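On keeping the boxes

We're moving again in May, and my head is full of packing tape.

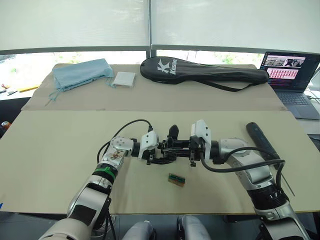

Cardboard, cables and a pair of arms at the table.

I have been a keeper of boxes my whole life, and I come by it properly, my grandmother having kept every shoebox she ever brought home (buttons in one, letters in the next, and a good many with nothing in them at all but tissue paper, folded up neat as you please). So when I opened the hall cupboard last night and a whole avalanche of flattened cartons slid out onto my slippers, I felt more fondness than anything!

This will be our second move since we came to Amwood, and the last one took 46 boxes, which I remember because Teemu Pesonen from next door wrote a number on each one in thick marker and then we lost the list. We found the kettle in number 29, under the winter coats, after two days of boiling water in a saucepan. I still think of him whenever I make tea, and I really should write him a proper letter.

My favourite colour of marker is green, if anyone is wondering, and this time every room gets its own. Veikko says I'm overdoing it. Veikko Kuusisto has also never once packed a kitchen, so I am taking that with a grain of salt, dear as he is.

The books are the worst of it. I started on the cookbooks this morning, meaning to give half of them away, and ended up sitting on the floor reading about plum cake until lunch. Two went in the giveaway pile. One has since come back out.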